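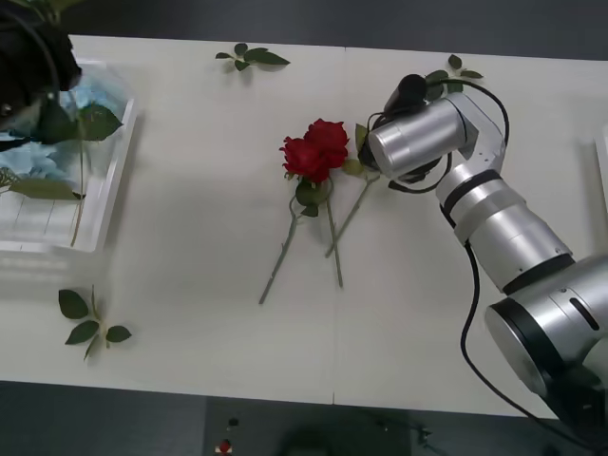

Where should the Karam table stand?
Put it on a hard, level floor, with a wall socket within reach of the 20 cm strip at the back where the mains lead comes out.

Section 3. Setting up the height-adjustable table

3.1 Before you start

Read this section through once before fitting the legs. It covers the Karam table with the Sotach lifting column and the Branus hand control. If your table has the older crank handle, use the green booklet packed with the legs.

You will need the hex key from the parts bag, a crosshead screwdriver and a spirit level. Clear enough floor to lay the top face down, and put a blanket under it.

CAUTION: The table needs two people to turn it over. Do not lift it by the crossbar.

3.2 Fitting the legs

1. Lay the top face down on the blanket.
2. Set the crossbar in place with the arrow pointing to the front edge.
3. Put in all the crossbar screws by hand before tightening any of them.
4. Slide each leg into its socket until it clicks, then tighten the collar with the hex key.
5. Screw a foot into the bottom of each leg. Leave the feet wound fully in for now.
6. Turn the table over and set it down on both feet at once.

Note: Screws marked 9 are for the cable tray. They are too short for the crossbar and will work loose.

3.3 Connecting the hand control

1. Fix the hand control under the front edge, left or right.
2. Run its lead through the clips to the control box.
3. Push the plug into the socket marked H. The other sockets are for the columns.
4. Plug in the mains lead last.

The display shows two dashes until the table has been reset.

3.4 First reset

1. Take everything off the top.
2. Hold the down button until the table stops, then let go.
3. Hold it again for 10 seconds. The table drops slightly, rises a little and stops.
4. The display now shows the height in millimetres.

If the display still shows dashes, unplug the table, wait a minute and repeat from step 2. The reset is also needed after a power cut, or if one end sits higher than the other.

CAUTION: Keep hands, chairs and drawer units clear while the table is moving. It does not stop by itself when it meets something.

3.5 Levelling

Raise the table to 800 and lay the spirit level along the front edge. Wind out the foot at the low end until the bubble is central, then do the same from front to back. Check again after a week — feet on carpet tend to settle.

3.6 Storing a height

Move the table to the height you want, press M, then press 1 or 2. To go back to it, hold the same number until the table stops.

Section last revised Jun 26, 2023. Tables delivered before April of that year have a single memory button, and M is not fitted.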